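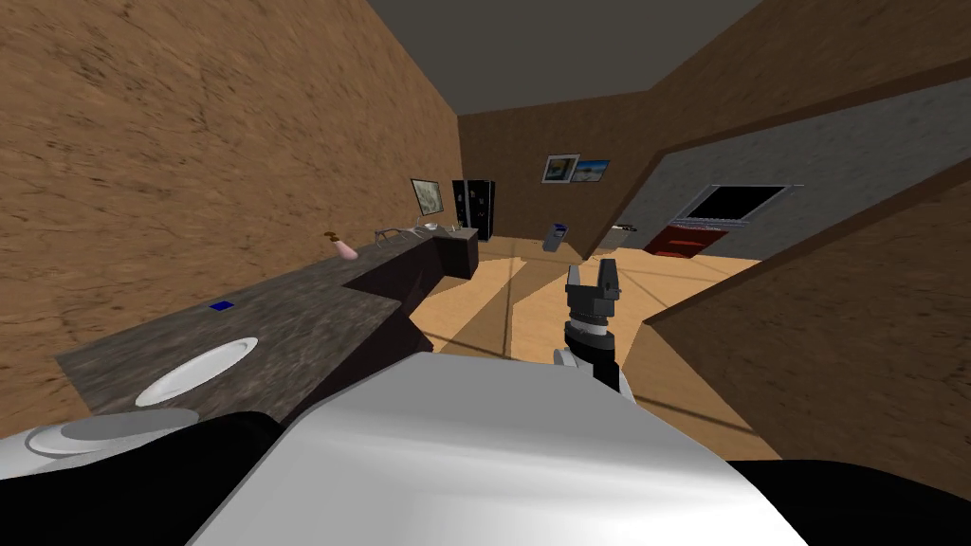

The slow boat to Tastell

The ferry to Tastell leaves at 16 minutes past five in the morning, and by five the benches on the lower deck are full. I end up on a coil of rope beside Lindsay Rutherford, a schoolteacher who makes the crossing twice a month with her groceries in a duffel bag.

The boat is called the Dellon. It was built to carry sheep and was refitted in the eighties with seats for 720 passengers, a snack bar and one working heater. In February everybody wants to be near the heater.

Almost 3000 people live on the island, most of them in the harbor town. Ermanno Morelli has piloted the Dellon for half his life and still steers in past the breakwater standing up, one hand on the window frame. He points out the old cannery, then the road that climbs 800 feet to the chapel.

"Walk it early," he says. "The bus driver eats lunch at eleven and takes his time."

I walk it. The bakery halfway up sells a flat onion bread, still warm, and closes when the bread is gone.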